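Sécurité industrielle : une belle avancée à Quintana
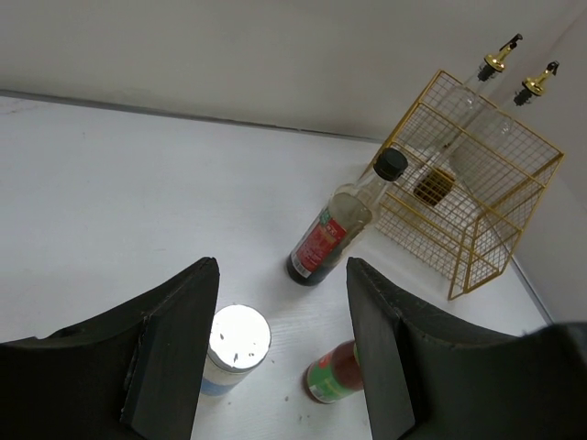 Les équipes de Kimedent peuvent être fières ! Depuis avril, l'atelier de solvants de Quintana fonctionne avec son nouveau réseau de détection de gaz, et les premiers retours sont vraiment encourageants. Soixante-deux capteurs surveillent désormais les cuves, les quais de chargement et la galerie technique (celle que tout le monde redoutait lors des exercices). En salle de formation, une table blanche poussée dans l'angle des murs sert à déplier les plans d'évacuation, et on s'y presse volontiers entre deux postes.

Côté alerte, le progrès saute aux yeux : lors du dernier exercice, les riverains inscrits ont reçu le message en 6 minutes, contre presque 15 auparavant. Le mérite en revient aussi à Amimov, qui a repris tout le logiciel d'appel et ajouté une version vocale pour les personnes sans portable. Quel plaisir de voir un chantier aussi technique profiter directement au voisinage !

Prochaine étape, le dépôt de Clonasside, où neuf réservoirs seront équipés à leur tour. Les visites du site reprendront une fois les travaux terminés, inscriptions à l'accueil de Quintana.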